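The Round Room

Yi-chun Wei had given the thing until ten o'clock. At ten o'clock she was going home, whatever it was doing.

"It's not a robot," she told Nazar on the stairs. "Let's be clear what we're calling it. It's an arm you bought off a man in Colcombe who wouldn't tell you why he was selling it."

"He told me. He was moving."

"People who are moving take their robots with them."

Nazar Fedoruk let that go. He had carried the controller up from the car by himself and he was out of breath. The shop had rented the top of the old Drornby water works for 3 years now, and the curved walls still annoyed everyone who tried to put a shelf against them. The benches stood out from the brick at odd angles and whatever fell behind them stayed there.

He plugged in the controller, and after a while a green light came on. Yi-chun looked at the green light without any feeling at all. She had seen plenty of green lights. The Panasiuk board had shown one the whole week it was cooking itself.

"So the idea," said Nazar, "is I do the job by hand, holding the grippers, and it learns from me. I don't write any code for the moves. I just do it enough times."

"How many is enough?"

"The Lumorus people say 68."

"The Lumorus people sell the software."

"Sure, but they'd want it to work."

"Would they?" She pulled a stool over and sat down with her coat still on. "What's the job?"

He was quiet a bit too long. "Folding a dish towel."

"You paid 2529 dollars to fold a dish towel."

"It's the general case. If it can do a towel it can do a lot of things."

"My cousin's boy can do a towel. He can't do a lot of things."

He took up the grippers, one in each hand, and stood there getting used to them. They made him look like a man about to serve salad to somebody he was afraid of. Yi-chun thought of saying so and decided to save it for later, when she might need it more.

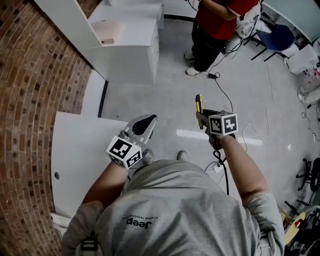

The first fold took four minutes. The towel slid away from him, then bunched up, then stuck to itself. On the sixth try he got two corners to meet, and he made a small noise, and she saw that he was pleased, and it bothered her more than the money did. He'd been pleased about the kiln too. He'd been pleased about the boat.

"Does it count the bad ones?" she asked.

"You throw those out."

"So it only ever sees you being good at it."

"I guess."

"Then how's it supposed to know what to do when it goes wrong?"

Nazar lowered his arms. She could tell it was a real question to him, and that he hadn't asked it before he sent the man in Colcombe his money. She hadn't meant it as a real question. She had meant it to be mean.

"Maybe I leave some in," he said. "The ones where I mess up and then fix it."

"Maybe you do."

He went back to it. By nine he was quicker. His wrists hurt and he shook them out between turns, and he'd stopped talking, which in Nazar was a bad sign or a very good one. Yi-chun took her coat off because the room had warmed up. She found a pencil and started making marks on the back of an envelope, one for each fold, with a circle around the ones he'd had to rescue. The software was supposed to keep count. She didn't trust the software.

At ten to ten he said, "That's it, I think. It has to chew on it overnight."

"Forty-one," said Yi-chun.

"It says 44."

"Then it's wrong already."

He came and looked at the envelope, then at the laptop, then at the envelope again. He ran a finger down her rows. Somewhere below them a pipe knocked.

"There's three here with no file length," he said slowly. "Zero seconds. It saved three of nothing."

"And tomorrow it would have learned to do nothing. Three times."

"I'd never have seen that."

"No."

He deleted them one at a time, and she watched him do it to be sure. It was past ten when he finished. Her coat was on the stool where she'd left it.

"You need 27 more," she said. "Hold the towel flatter this time. You're cheating on the left corner."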